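4.2 Keeping the cell honest

The simulated cell we call Skudar has 2 arms, a marble table and a leather desk organizer that has taken up more of our year than we like to admit. Most upkeep goes into the contact settings for the organizer's inner walls, which Inês Morais retunes after each engine update.
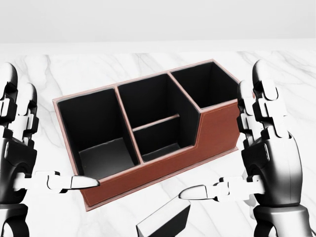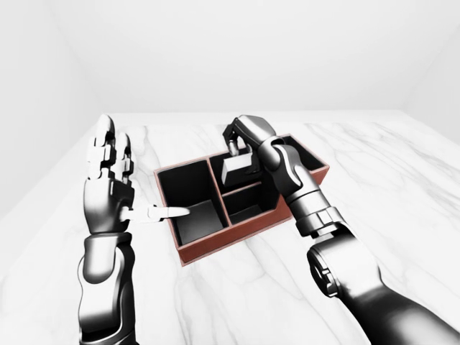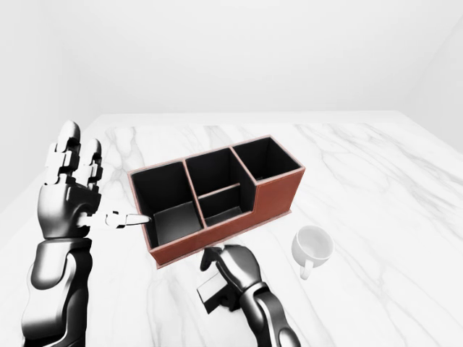
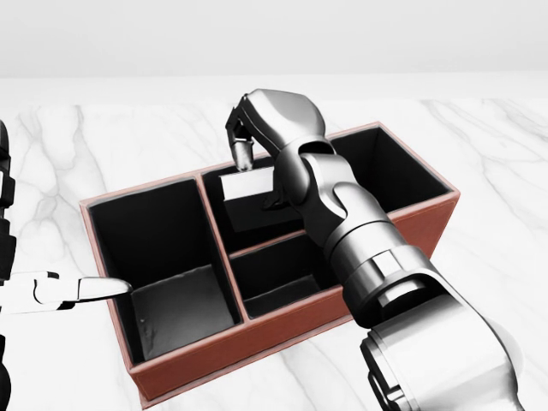 Figure 4. The organizer and both hands in the Skudar cell.

After a retune we run 73 resets and log any object that starts inside a wall. The first build gave us 16 - a humbling number for a box that does not move. Thinner time steps fixed most of them and made everything else slower.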